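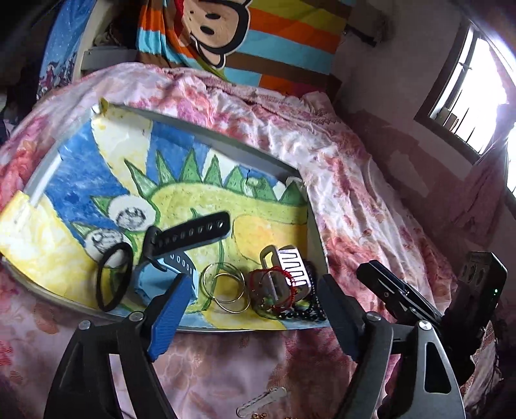

Open house at the Plimham repair and sorting rooms
July 11, 2021
Filed under: Visits, Small things

I drove out to Plimham for the open house because a friend of my sister's had left a bag of broken jewelry there in the spring and said the place was worth seeing. It is on the second floor above a tile store, with the entrance on the parking lot side. The sign by the road only says Karpenko, the old name of the building, and I drove past it once.

Admission was free. Parking was free too, but the lot is small and by late morning people were leaving cars along the grass.

The idea of the place is simple. People bring in the contents of a drawer or a dish, the kind of small stuff that collects on a dresser, and the staff sort it, clean it, and fix what can be fixed. Watch straps, rings, clasps, strings of beads, hair ties. They don't buy or sell gold and they don't do appraisals. There was a notice about that on the stairs and another one on the front desk.

The first room is intake. Each lot gets a tray and a paper ticket, and the tray stays with the lot the whole way through. The desk clerk told us they took in 1,086 lots last year, and that most people are surprised by how little of their stuff is worthless. A black watch strap with no watch still has a use to someone with a watch and no strap. I have two of those at home and had been meaning to throw them out.

They are fine with people bringing things in whatever they already keep them in. Families often come with a tray or dish straight from the bedroom, and sometimes there is a kid's drawing lining the bottom. The rule is that the drawing goes back with the lot. If it is taped down, the tape stays. I thought that was a decent rule.

The second room is sorting, and I spent the most time there. It has long tables with lamps, and bedding spread out in places where you would expect a work mat. The woman running the table explained that a soft sheet keeps beads from bouncing and rolling onto the floor. A floral one is harder to search than a plain one, but they use what gets donated.

Sorting goes in a fixed order. Rings come out first, before anything else is touched. Thin ones like to sit on top of each other and look like a single ring, so they get separated and put in a lidded cup. Then straps, which are matched by width and by the holes. Rubber and plastic straps are kept apart from leather. Then metal clasps. String bracelets and bead strands are left for last, as they wrap around everything else and pulling on them early makes a mess. If a red string has wound itself around a clasp, they lift both together and undo it on the table.

Visitors could try it on a practice tray. I got the clasps and straps out without trouble and then spent a long while on a strand of black beads that had knotted. The trick I was shown is to lay the knot flat and loosen it from the middle with a blunt needle. Pulling the ends makes it tighter. A boy at the next table was a lot faster than me.

The third room is cleaning and repair. Cleaning is mostly warm water, dish soap and a soft toothbrush. They had a Bukari bench vise on display and a drawer unit with 40 small drawers, each labeled by hand. One whole row was spring bars for watch straps. Restringing a bracelet costs a few dollars and takes a week. They will not solder anything while visitors are in the room, so that part of the tour was only talk.

Elastic hair ties, in case you wondered, are washed and returned. If they have lost their stretch they are thrown out, but only after the owner says yes on the form.

There was a talk at noon in the back hall, with about 12 folding chairs set out and more people than that standing. It covered how to store small things at home. Most of it was sensible. Use something shallow with a rim, so you can see everything at once. Keep chains and beads away from anything with a hook or slots in it. Take rings out of the general tray and give them their own spot. A handout from Flanus, the shop downstairs, repeated the same points and had a coupon for tile on the back.

Coffee and lemon bars were in the hall. The coffee was weak. The restroom is on the first floor and you have to ask for the key.

Some practical notes for anyone going to the next one. The stairs are steep and there is no elevator. The rooms get warm in July, even with the windows open. Bring your own lot if you have one, as intake is open during the visit and there was hardly any line. Payment is cash or check. I left one watch strap and a necklace with a bad clasp and was told to call in a week.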